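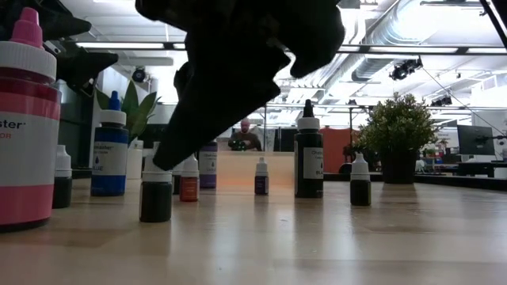 Three weeks with the Cedo kit

I've wanted to write this up since the boxes came in July, and I kept putting it off because every evening I'd sit down to type and then go back and run one more pick. So if this reads like a person who has had too much fun, well, yes.

Cedo is the two-arm tabletop kit from Kereama. You get the arms, a gripper for each, a mounting frame, a box of cables and a year of Plesia, the software that does the teaching and playback. My kit came to $3,862 with shipping. I paid for it with my own money, and there are no links in this post that pay me anything. I write software for a living, none of it for robots, and before this my whole experience was a small hobby arm that could wave and knock over a pencil cup.

Setup took me one long afternoon. The frame goes together with a single hex key (included, and a nice one!), and the arms bolt on with the joints already zeroed. I lost an hour to a network problem that was my own doing, and another half hour looking for the second power brick, which was packed underneath the foam I had already put out with the trash. Go through the foam. The printed guide is short and good up to the first power-on, and then it hands you off to the website, where the pages for the older gripper and the newer gripper are mixed together. I printed out the right ones and wrote NEW across the top in marker.

The teaching part is why I bought it. You move the arms through a job, Plesia records what you did, and after enough tries it will have a go by itself. I had read plenty about this way of working and assumed the version I could afford would be a toy. The first time the gripper came down, closed on a bottle and set it back where I wanted it, I said something out loud that I won't put on a family blog. It was slow and a little wobbly on the way up and I didn't care one bit.

For the job itself I went with food coloring bottles. I decorate cakes (longtime readers will be sighing about now), so I own more of them than any sensible household should, and they make a great test. They're light, they come in a few different sizes, the colors are easy to tell apart, and a bad grab costs you very little as long as the cap is on tight. Check the caps. Then check them again. I have one shirt that can tell you more about this.

My routine was simple. Put the bottles out in a loose group, ask for one by color, have the arm lift it and set it down in a new spot, then shuffle and go again. I wanted to keep the spacing messy, the way things end up on my counter at home when I'm halfway through a batch of icing, because neat rows would only teach it neat rows. Plesia keeps a log of every attempt, good or bad, and as I write this mine stands at 667. That number surprised me. It felt like far fewer, which probably says something about how pleasant the thing is to work with.

The recording screen deserves a kind word too. There's one big button to start, the same button to stop, and a delete key that asks you only once whether you mean it. When a try goes wrong you throw it out and you're ready again in a couple of seconds. I used a trial of the Vollier software last winter with my old hobby arm, and there every bad take meant a trip through two menus and a file dialog. I'd get annoyed, then careless, and then I'd keep takes I should have tossed. With Plesia I was picky from the start, and I think it shows in how the arms move. 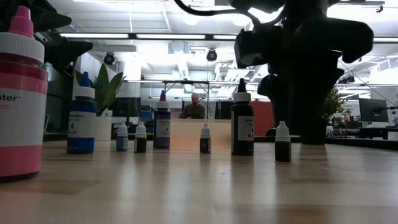
Grip width was the setting I fought with the most. Out of the box the gripper opens wide before every grab, which works nicely for one thing standing alone and badly for anything with neighbors, because the outer finger sweeps through whatever is next door on the way down. You can teach around it by bringing the fingers in partly closed, and after I redid my demonstrations that way the bumping mostly stopped. Size matters here as well. The tall pink squeeze bottle and the little white-capped droppers need very different openings, and I got much better results once I gave each size its own set of recordings and quit trying to cover everything in one go. The black bottle needs a bit of patience too, with that long pointed tip on top. My early grabs came straight down from above and clipped it, so I started coming in from the side, low on the body. And then there's the table. It's lovely wood, but with that glossy finish it throws the ceiling lights right back up, and you get a faint copy of each bottle in the shine. I blame a good share of my early misses on that. A matte cloth under the work helped on the evenings I tried one, though cloth brings its own trouble when a fingertip catches a wrinkle.

Noise is better than I feared. There's a soft whir when the arms travel and a click when the gripper closes, and I could take a phone call beside it. I wouldn't want it running next to my bed, but for a shared office it's perfectly polite.

Now the grumbles, because I do have some. The gripper cable is too stiff and a touch too short, so in certain poses it tugs on the wrist and you can see the arm working against it. I've rerouted mine twice and I'm still not in love with it. Plesia also likes to update itself when you open it, and one of those updates changed my speed limit back to the default without a word. It's a small thing until you're standing next to an arm that is suddenly faster than you remember. Write your settings down on paper. The emergency stop, I'm happy to say, is large and sits wherever you want it, and it did its job every time I used it, including the time I leaned on it with my elbow.

The fingertip pads wear, too. Mine were shiny after 5 days of steady use and started letting the smooth bottles slide. Kereama puts a spare set in the box and the swap takes a couple of minutes, but I'd order more right away, as the wait for mine was longer than I liked. Their support people answered my two emails within a day, and the second answer was clearly written by a person who had the same gripper sitting on the desk. That counts for a lot with me.

What can it do now? On the medium bottles, blue and purple especially, I'd call it dependable. I can ask, walk over to fill the kettle, and come back to find the bottle moved. The small droppers are hit or miss when they're standing close together, and when one sits right behind a bigger bottle I still step in and shift things by hand. Pouring, squeezing, anything with an open cap: I haven't tried it and I'm not going to until I own a bigger drop cloth.

Should you get one? If you have a real job that needs doing the same way all day long, I'd look at something sturdier with people you can call. But if you're curious about how teaching a robot feels, and you've got a solid table, free evenings and the budget (it is a lot of money, I know, I sold a bike), I can't think of a kit I'd rather have learned on. I started out planning to try it for a month and sell it on. The listing is still sitting in my drafts, and I've since ordered a second frame bar so I can mount the arms a hand's width farther apart.

Next I want to have both arms work together, one holding a bottle steady while the other gets hold of the cap. I've recorded a few tries already and they're terrible, with lots of polite waiting and then both arms going at once. I'll post the settings when I have some worth copying. If you've got a Cedo and you've found a good way to route that gripper cable, please leave a comment, I read them all.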